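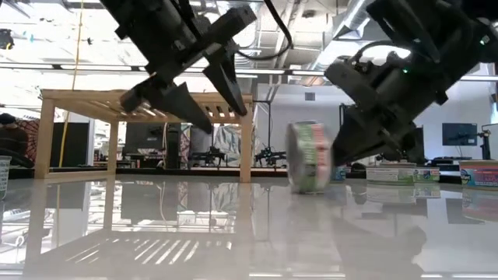
## 4. The Pantry Task

**Figure 3.** The Mendeck bench during a pantry trial, with both grippers over the tabletop, the cylindrical container tilted on its edge between them, and two boxes at the far edge.

### 4.1 Task and setting

The pantry task was set as the final assignment of the two-arm manipulation course at Jastdale, and it sounds easier than it is. A team is given a tabletop, two arms, and a handful of packaged goods. It must bring a cylindrical container from wherever it happens to be to an upright position inside a marked zone, and then place the boxed goods beside it. A person can do this while talking on the phone. Our students, who can also do it while talking on the phone, spent most of December finding out how much of the skill they had never noticed themselves using.

Four teams took part. Each worked from the same base software, a small control package called Meltden that was written by an earlier class and has been inherited ever since with the affection usually reserved for an old car. Meltden handles joint limits, gripper commands, and logging. It doesn't plan grasps, and it offers no opinion on whether an action was wise. Teams were free to add what they liked on top of it, provided the additions could be explained out loud to the instructor.

Every team had the same written rules:

- Both arms must touch an object at least once in the trial.
- The container may tip or roll, but it may not leave the tabletop.
- A trial ends when the team calls it or after 90 seconds.
- Nobody reaches in.

The last rule was the hardest to enforce. The urge to catch a rolling can is evidently older than the university.

### 4.2 Why the cylinder is hard

A box forgives a bad approach. Push it a little too far and it slides, stops, and waits for another try. A cylinder keeps a record of every mistake in the form of motion. When a finger touches it above its center, it leans; when the second finger arrives late, it leans further; and once it is balanced on its edge (Figure 3) the team has very little time to choose between catching it and letting it fall in some useful direction.

Most early programs chose neither. They had been written as a list of positions, to be visited in order, and they visited them in order no matter where the container had gone. In the logs this shows up as a perfectly executed grasp on air. One team's report described such a trial as "successful except for the object," and we have kept the phrase.

The tabletop adds a second difficulty. Its surface is glossy enough to mirror what stands on it, and the simple color tracker that two of the teams wrote in the first week was happy to find the container's label twice, once where it was and once below that. Averaging the two positions gave a target slightly under the table. The arms have a floor limit in software and stopped at it, to the relief of everyone who had signed the equipment form. Both teams later masked the lower part of the tracked region. A third team considered laying down a cloth, and was told that the cloth would then be part of the task and would have to be explained out loud.

### 4.3 Strategies

By the second week the programs had settled into two families.

The first we call *pinch and wait*. One gripper moves in until its finger rests against the container and then holds still, acting as a wall. The other does all the tilting. This is slow and looks timid, but it means only one arm can be wrong at a time. Two teams ended up here, and neither had planned to.

The second is *meet in the middle*, in which both grippers close in together and correct as they go. It is what people expect two arms to do, and it looks splendid when it works. It depends on the arms agreeing about where the middle is. The El Fassi procedure, our local name for the touch-off calibration run before each session, takes long enough that teams were tempted to skip it. Those using the first strategy could get away with this for a while. Those using the second could not, and learned it within a trial or so.

### 4.4 Results

Across all teams we logged 89 trials. We report no ranking, partly to keep the peace and partly from caution: the teams changed their programs between sessions, so their early and late trials are hardly the same experiment. Some patterns are still clear enough to state.

Failures came mostly from timing. In the typical bad trial both fingers reached sensible places, but one arrived after the container had already gone over. Teams that added a short pause and a fresh position check before the second contact did better than they had before, and better than the one team that instead made everything faster. That team's report is the most entertaining of the set and contains a long section on momentum.

The boxes caused almost no trouble, apart from being knocked by an elbow joint on its way to something more interesting. No team had thought to include the elbows in its plan. All four mentioned them in their final reports.

### 4.5 Limits of the exercise

The container was always the same one, and by the end the students knew it very well. Several programs had its width typed in as a constant, in one case under the variable name `the_can`. We can't claim that any of them would cope with a jar. The next version of the assignment will swap the container between sessions without notice, and the revised rules, dated February 1, 2026, already say so on the second page, where we expect them to be discovered during the first trial.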